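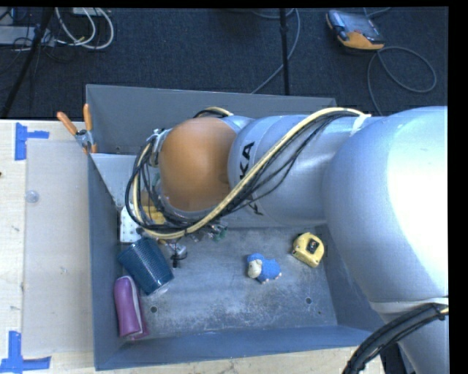
Sorting a big mixed bin is one of those jobs I put off for months and then thoroughly enjoy once my sleeves are rolled up (my aunt, Myrtle Crenshaw, was just the same about her button drawer!). Before you start, have a good look at what you're working with. Mine is a large grey metal one with sloping walls, and I'm very fond of that shape, as small things slide down toward the middle where you can get at them. The floor is worn and covered in whitish scuffs and scratches, and I've made my peace with that.

Start by lifting out the bulky pieces, and don't stop to decide where they belong. Just set them on an old towel. Next, go along the walls and into the corners, where blocks and other little things like to hide, and bring everything into the open.

Now make two piles, one for what you'll keep close by and one for what can go on a shelf. I keep 8 shallow trays ready for the first pile, the stackable kind from Jenholm, though shoe boxes do very nicely and I used them for years.

Once the bin is bare, wipe it down with warm water and a drop of dish soap, working from the top of each wall to the floor. Go easy on the scuffs. I once spent a whole June afternoon scrubbing at marks like those, and all I got for it was a sore elbow and a very clean scratch! Dry it well with a soft cloth, especially in the seams.

When you put things back, heavy goes first and light goes on top, and leave yourself enough room to get a hand in. Labels can wait until you've lived with it for a week or so.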